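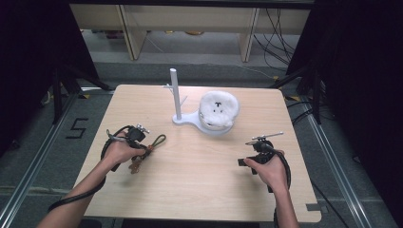
Valentina Barrientos thinks the timestamps are the problem and that I should leave the planner alone until they're fixed. She told me so before I had my coat off. I went through the logs again and she's mostly right. The left gripper's pose stream runs behind the right one, and the gap grows over a long take.

Rewrote the sync step in Gilta this morning. It now resamples both hands to 100 Hz before anything gets written out. Reran it on the 2,677 hanging takes. 1,909 pass the drift check, the rest fail, most of them from the first half of November. I'll look at those by hand tomorrow, maybe 300 to start.

The filter still drops frames when the cord swings in front of the stand. Didn't get to that. Lunch at four. Left the export running and went home.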